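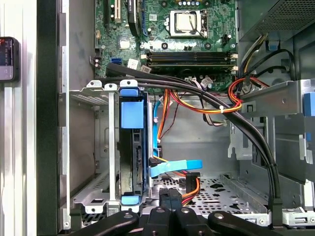

Una torre de sobremesa abierta, con la placa base y el cableado a la vista.

El taller de reutilización Dalia reabre sus puertas con una nueva tanda de ordenadores de sobremesa, y lo hace con las mismas ganas de siempre y con bastante más espacio en las mesas. Desde el 09/02/2024, quien tenga en casa una torre olvidada en un armario puede llevarla al local de la calle Halás, donde se abre, se limpia por dentro con mucha paciencia y se decide qué piezas merecen una segunda vida — que suelen ser más de las que uno imagina.
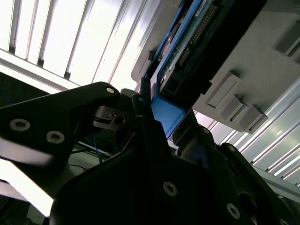 Módulo con marco de plástico azul y placa verde.

El año pasado pasaron por el taller 2,337 equipos, y para este la meta es llegar a casi 3,000, contando con los que ha prometido la empresa Vorosport al renovar sus oficinas. Los ordenadores que vuelvan a funcionar se repartirán en abril entre seis centros de barrio. 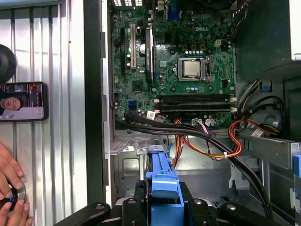 Placa base Dell con el procesador en su zócalo.

La recogida es gratuita y no hace falta pedir cita, aunque se agradece traer también el cable de alimentación y, si se conserva, el teclado. Los monitores, de momento, se reciben únicamente en el almacén de Flavum.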